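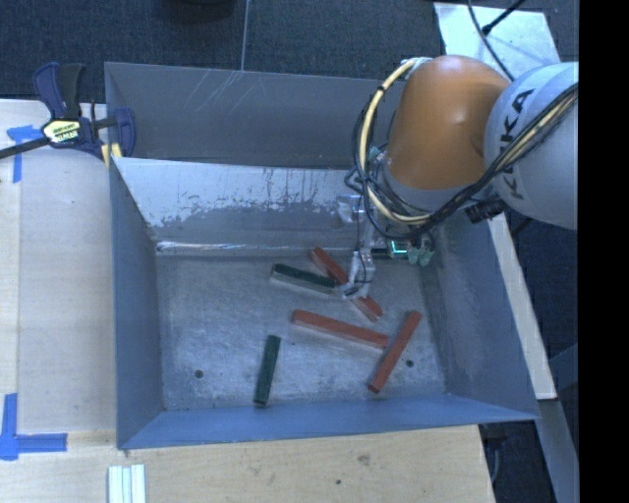

Sorting Bin, Interior

Lomdale workshop gallery, page 4
Updated 2025-11-14

The bins at Lomdale are open-topped metal boxes with sloping sides, wider at the rim than at the base. They hold long rectangular blocks for the bin-layout trials. The page covers one bin, with notes on the finish, the floor and the block layout. Coating codes refer to the Clondstead sheet. Entries marked "open" have not been closed out in the Holtis log.

View 1. Bin with five blocks on the floor
Three red, two dark green. One red block and one green block lie close together in the upper part of the floor. A second red block is below them, tilted gently down to the right, with its right end near the third red block. The third stands at a steep diagonal beside the right-hand hole. The other green block is on its own toward the front.

Layout reference: 94
Bin reference: 1197

Notes on the bin

Rear wall. Dull gray, with thin pale scratches running diagonally near the upper edge. Logged as cosmetic. No repair planned.

Inner panel. Slanted, set in front of the rear wall. The pale surface on the upper part ends in a ragged, chipped edge, with darker gray showing past it. Status: open. Tejada has been asked to quote for recoating in the same color.

Strip at the panel base. Bright and reflective. It shows up as a hard horizontal line directly above the floor. Anyone setting lights for this bin should check the strip first, then the floor.

Left wall. Smooth blue-gray. No entry in the log.

Right wall. Lighter scuffed patches. Logged as cosmetic.

Floor. Worn gray metal with fine scratches, mottled marks and cloudy reflections. Two small round holes, one near the lower left and one near the lower right. Leave both uncovered. Do not use them as datum points; measure from the inside corners.

Notes on the blocks

Color. Red and dark green only in this layout. The dark green reads close to black on top faces and grayish on the sides, so take color readings from the same face each time.

Placement. Blocks go in at mixed angles and are not squared to the walls. Near-parallel and near-perpendicular pairs are both allowed. Record the angle of each block against the front wall, to the nearest degree.

Length. Do not judge it from a picture. Blocks at different angles look longer or shorter than they are. Use calipers.

Cleaning. Dry cloth on the floor and walls. No abrasive pads on the inner panel until the open entry is closed.

Related pages
Lomdale gallery, page 3: bin exteriors
Lomdale gallery, page 5: block storage racks
Clondstead coating sheet, August revision
Holtis log, open entries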